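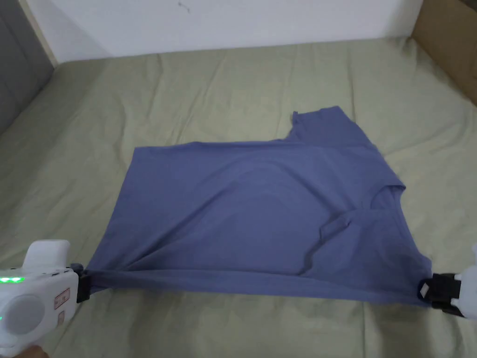
Virnano Household Handling Project
Progress report to the Dedura Fund, second period
Prepared by Maja Sowa

Summary

You gave us money to write a code of practice for recording household tasks with hand-held grippers, and to find out whether people could follow it. The code exists. It is 16 pages long, down from a first draft that even its author stopped reading on page nine. People can follow most of it. The parts they can't follow are listed below with what we propose to do about them.

We collected 1551 recordings this period and accepted 723 under the new rules. I know how that looks next to the 800 accepted recordings promised in the plan. Under the old rules, which amounted to "does the file open," we would have passed nearly everything and sent you a very cheerful report.

What the code now covers

The first period was spent arguing about file formats. This one was spent arguing about beds, and was much more useful. Folding a T-shirt on a bed involves soft cloth on top of more soft cloth, and every vague sentence in the draft came back to us as a question from an operator with both hands full.

The sections now in force are:

1. Grip. Both grippers are checked before a session, jaws open and closed three times. A hem is to be taken at its ends. Operators may regrip as often as they like, but may not put a gripper down and fix the sleeve with their fingers. This was by far the most broken rule of the period and I have broken it myself.

2. Surface. The sheet is pulled straight before each session and then left alone. The draft said "free of wrinkles." Two people spent most of a morning trying to comply. It now says "reasonably smooth," and the word "reasonably" took one meeting.

3. Starting position. Each gripper is held still over the bed, in view of the head camera, for a count of three before the task begins. Without it the people who label the recordings have to guess where a task starts, and they guess differently before and after lunch.
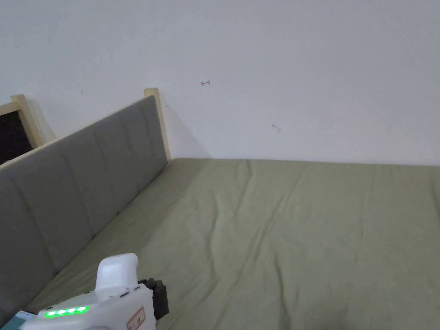
4. Surroundings. Furniture stays put for the whole of a session. Marks on walls are logged once, on the room sheet, and are not to be cleaned off, improved or added to between takes.

5. People. Anyone whose face might be recorded signs the consent form first. Passing through counts. Hands count as hands and need no separate form, despite a spirited case made to the contrary.

Where the rules did not hold

Section 4 gave us the most trouble. It was written on the assumption that a room is a fixed thing with some furniture in it. Rooms turn out to contain cartons, chargers, cables, laundry and other people's plans for the afternoon. The draft told operators to remove "all irrelevant objects," and we then learned that no two operators agree on what is irrelevant. One cleared the bed down to the mattress. Another left everything where it was, on the grounds that real homes have boxes in them.

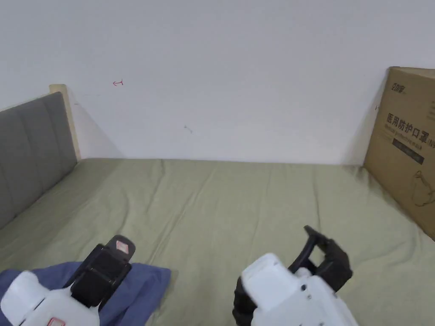 The second operator had a point, and we have given in to it. A model trained only on tidy beds will be of use to people who own tidy beds and hardly need the help. The revised wording allows objects to stay so long as they are outside the working area, stable, and noted on the room sheet. Printed text is allowed if it is packaging. Letters, prescriptions and anything with a home address must go.

The other weak spot is rejection. Most of the recordings we turned down failed on the three-count at the start. Operators were not careless; the rule sat on page eleven. It has been moved to page one and printed larger -- a technique we recommend to other standards bodies.

We also asked Stomon to review the code as outside readers. They returned it with comments on every section and praise for the page numbering. Their main request, a short form an operator can read standing up, is fair and is in hand.

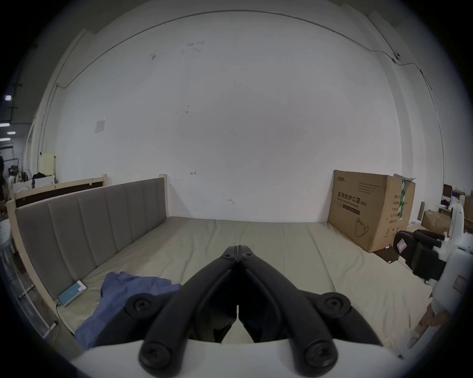 Page last changed: June, 4:10 p.m. (wrist camera section added, M. Sowa)

Wrist cameras

The gripper cameras see more of the room than we had planned for. An operator looks down at the cloth while the gripper looks wherever it happens to be pointed, which may include the ceiling lights, a desk or a colleague. Section 5 therefore now applies to every camera in use, and the consent check is done from the wrist view as well as the head view. Earlier recordings are being rechecked on this basis. The accepted total above may go down slightly, and I would sooner tell you now.

Money

Spending is on plan except for bedding, which is over. We ask to move the unspent travel line to labeling.

Next period

We will issue the one-page short form, finish the recheck, and run the code with operators who had no part in writing it. We need a decision from you on the labeling money before they start. Please send it to the Sowa office address and leave the project inbox to the Stomon comments, which are still arriving.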